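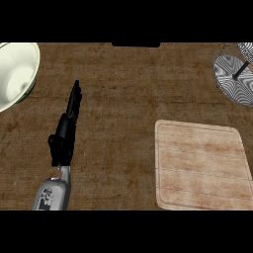 侨民聚会的请帖，我现在怎么看

十一月一到，我的收件箱就开始热闹。冬天的联欢、儿童合唱、同乡晚宴、诗歌之夜，凡是跟"家乡"两个字沾边的，都挤在这几个星期里发通知。我在海外住久了，订阅过的同乡会邮件列表大概比我真正认识的同乡还多。今年我决定认真读一遍这些通知，看看它们到底在说什么。

先说结论吧，免得有人读到一半生气：我还是会去，只是不再相信请帖上的大部分话。

通知的写法几乎是固定的。某某协会与某某之家联合主办，届时将有传统音乐、民族舞蹈、家乡美食，欢迎各界朋友携家人出席。把协会的名字换掉，随便哪个国家的人都能拿去用。我手头有两封，一封来自Colunano的文化中心，一封来自Mullwood的同乡联谊会，两地隔着一片海，两个群体连语言都不通，中间那段话却像同一个人写的。"难忘的夜晚"这个词，两封里都有。我对事先就宣布难忘的夜晚一向有点戒心。

再说"联合主办"。去年我在Mullwood那场活动的海报底下看到一长排主办方和协办方的名字，印得比节目单还大。到了现场我随口问门口发胸牌的姑娘，其中一家研究会是做什么的，她说她也不清楚，名字是会长让加上去的。后来跟人聊起来才知道，那家研究会和联谊会用的是同一个信箱、同一个电话。这不犯法，也没坑谁的钱，可是一个群体非要靠多印几个名头来显得人多势众，我看着有些别扭。

人数也是一笔糊涂账。那天晚上的会场在Tavares礼堂，租的是二楼的厅，门上贴着消防许可，上限400人。事后的新闻稿写"近400位同胞欢聚一堂"。我坐在后排，前面空着好几排椅子，孩子们在空椅子中间跑来跑去。写稿的人多半是把许可上的数字抄了下来，加一个"近"字，心里就踏实了。明年再申请市里的文化补助，这个数字又会出现在表格里，后年会变成"逐年增长"。我没有证据说谁有意造假，我只是见过太多这样长出来的数字。

票价倒是实打实的。成人40，提前买36，含晚餐。晚餐是两勺米饭，一块炖得发柴的羊肉，外加一小份腌菜，甜点要另外排队。有位老太太端着盘子跟我抱怨，说这羊肉要是她来炖，绝不会是这个样子。我信她。后来我问她为什么不去厨房帮忙，她说问过，人家说餐饮已经包给Gason了，合同里写着不许带自家做的东西进场。

这件事我想了很久。请帖上写"家乡美食"，掌勺的却是一家连婚宴带公司年会一起做的餐饮公司，真正会做的人坐在台下买票吃饭。保险、卫生许可、场地规定，每一条理由我都听过，也都驳不倒。可是几条驳不倒的理由加在一块儿，结果就是全场最会做饭的那批人闲着。

台上的节目，我也有话说。我小时候在老家过节，没有人表演什么"传统"。舅舅喝多了唱两句，唱错了大家笑他，隔壁的人翻墙过来蹭点心，节就算过了。到了国外，节日搬上了舞台，有主持人，有灯光，有串词，每支舞前面还要用英语解释一遍它象征什么。象征丰收，象征重生，象征人与自然的和谐。我问过跳舞的孩子那个转圈的动作象征什么，她说老师讲这样转裙子好看。这个答案比串词可信得多。

我知道有人会说，不这样做，下一代就什么都不记得了。这话我听了很多年，起初深信不疑，现在半信半疑。我认识的年轻人里，在台上跳过七八年舞的，长大以后未必比没跳过的更愿意说家乡话。倒是有几个从小被奶奶逼着包点心的，至今还在包。样本太小，不能当回事，可是"办晚会等于传承"这个等式，也没见谁拿出过像样的依据，大家只是一年一年地重复。

发言环节我通常借口去洗手间。去年的顺序是会长、副会长、上一任会长、市议会的代表、赞助商。赞助商讲得最短，我因此对他印象不错。上一任会长讲得最久，从协会创立时的艰难讲起，讲到第一次聚会在谁家的车库里，来了多少人，自带了什么菜。讲着讲着他自己笑起来，说那时候没有话筒，也没有人致辞。台下鼓掌很热烈，接着轮到下一位致辞。

让我改主意，愿意继续去的，是一个叫Radymyr Nechyporuk的人。他跟我们不是一个地方来的，据说是有一年走错了楼层，本来要去楼下的象棋俱乐部，上来以后吃了顿饭，从此每年都来。今年63岁，会说的家乡话只有"谢谢"和"再来一点"，发音还不准。散场以后他不急着走，搬把椅子坐在衣帽间旁边，跟等车的人下棋，输了就请对方喝自己保温壶里的茶。慢慢地，衣帽间旁边围的人越来越多，有人拿出手机放老歌，有人从包里掏出按规定不许带进场的核桃点心。去年我在那儿待到夜里十一点半，礼堂的灯关了一半，我们是被请出去的。

那一个多小时没有印在任何节目单上，也没有进新闻稿。我不打算把它说得太好，里面也有人吵架，为的是一道汤该不该放番茄，吵得相当难听，其中一位今年据说不来了。

所以这次Mullwood的请帖，我回了"参加"，买的是36的早鸟票。回执上有一栏问"您最期待哪个环节"，选项有歌舞、美食、抽奖和嘉宾致辞。我空着没填，系统不让提交，最后选了抽奖。头奖是一张Gason的餐饮代金券。

Colunano那封我还没回。他们今年改在下午四点开场，说是为了照顾带孩子的家庭，可节目单上儿童合唱排在最后。我写信去问，对方很客气地回复说节目顺序以当天为准。等真去了再写吧。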